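Reading time: 2 min

Search this site
Enter keywords

Filed under: Protest & Civil Society / Visits

An afternoon at the Funddale strike museum

The Funddale museum of labour protest opens its store rooms to the public on two afternoons a year. I went to the October one, mainly to see the banners from the Staron works, where 3,000 people walked out over a change to shift pay and stayed out for 13 weeks.

Visitors are taken round in small groups. Our tour began in the paper archive, which holds leaflets, minutes and the strike newsletter, a single folded sheet. The early issues are mostly demands. The later ones are mostly about food parcels, rent and who was still speaking to the town council.

The banners are kept rolled on long tubes, and two had been laid out for us. One was carried on the march to the regional assembly. The other hung at the main gate until the police took it down, and the museum got it back only after a court case. There is a tear along the top edge that has been left unrepaired.

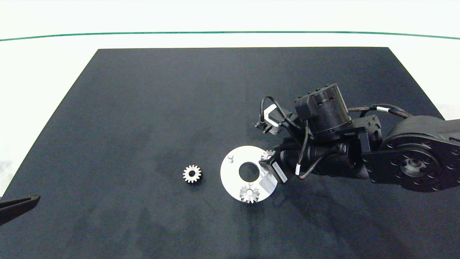
What the guide said about the settlement

The usual account is that the strikers won. The guide was more careful. The shift pay was restored, but the works council lost its seat on the safety board, and the ban on gatherings near the gate stayed in force for years. Several in our group had not heard of the ban. A copy of the order is in the last room – ask for it, as it is kept in a drawer.

The Matoušek collection

Part of the archive came from the Matoušek print shop, which produced leaflets for the strikers and also, under contract, notices for the council. Both sets are filed together by date. On one morning the shop printed a call to assemble and the notice forbidding it.

Practical notes

Entry is free but places must be booked. The Clurnex bus stops at the bottom of the hill and the walk up is steep. Photography is allowed without flash. The reading room closes an hour before the rest of the building.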